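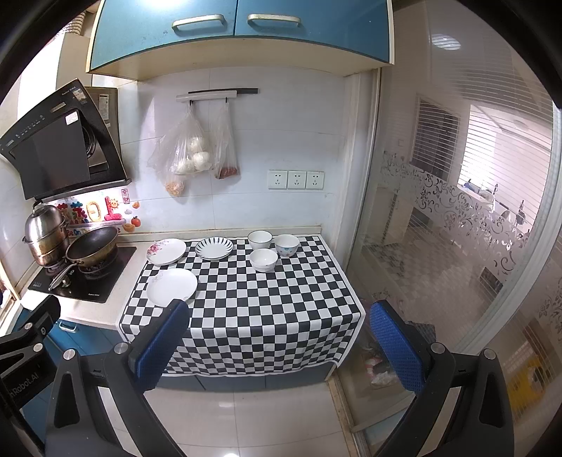
Posted by Asif Lashari on February 19, 2019 | 3 comments

Since December I am working on the part of our planner which decides where a bowl may be put. The kitchen is a good place for such work, because the counter with the checkered cloth is small and the plates and bowls stand close to each other.

My first planner, which I called Stamska, looked for the nearest free spot and was content. With plates and bowls side by side this gives many short moves and a lot of waiting. The new version also asks if one thing can stand on another. Rukhsana Chaudhry wrote the check for it: she compares the two rims and gives a score, and below 400 the planner must look elsewhere. We tried 200 before, and it was too generous with the small plates.

The black and white squares were a trouble for the depth filter — it liked to see edges where the cloth is flat. I now smooth the surface first and search for rims after.

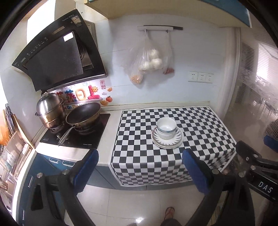
Does the planner need a new model for every bowl?
It uses one general round shape and changes only the width and the height.

Related posts
Why I log every failed plan
Reading the Bloxham notes again

Contact | © Asif Lashari | Back to top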